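Jonmont Robotics Club: Counter Exercise in the Simulator
Last updated: January

Students complete this exercise in pairs before they are assigned time in Room 309.

Load the kitchen file and reset both arms. Raise one arm until the gripper points upward, with the fingers slightly open, and save the pose - Exercise 3 starts from it.

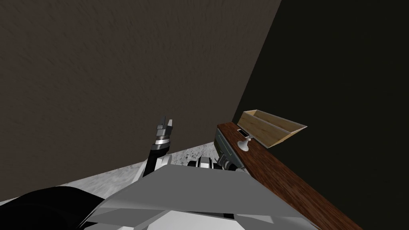
Where should saved poses be kept?
In the pair's shared folder, with a copy sent to Rasmus Ramanauskas.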